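Fultside and Ojeda Street Railway
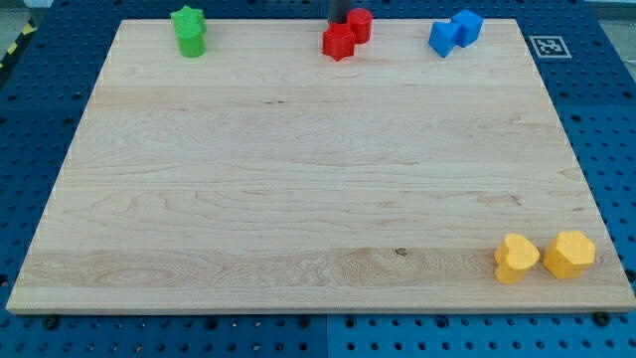 Maple board with colored blocks set out in pairs.

The Fultside and Ojeda was a small trolley line, 15 miles end to end, and I've been collecting scraps on it for longer than I'd like to admit. It ran from the ferry landing at Fultside up through Elau and on to the cannery gates at Ojeda, with a short branch to the fairground that only saw cars in summer and for one week in November.

Most of the fleet was single-truck closed cars from the Korkemo works. They rode badly (my great-aunt called them the butter churns!) but they climbed Elau hill in any weather. Car 200 was the odd one, a double-truck combine with a baggage door so narrow that milk cans had to go in one at a time.

Fares were collected by a conductor until the line went over to one-man cars, and on cannery paydays it could carry up to 900 riders. There were 2 passing sidings, both on the Elau side, so a late car at one end made everybody late at the other - you can still find angry letters about it in the local paper.

Shota Yokoyama walked the old right-of-way with me on 18/10/2018 and we found rail still in the pavement behind the Ojeda carbarn. The barn itself is a tire shop now.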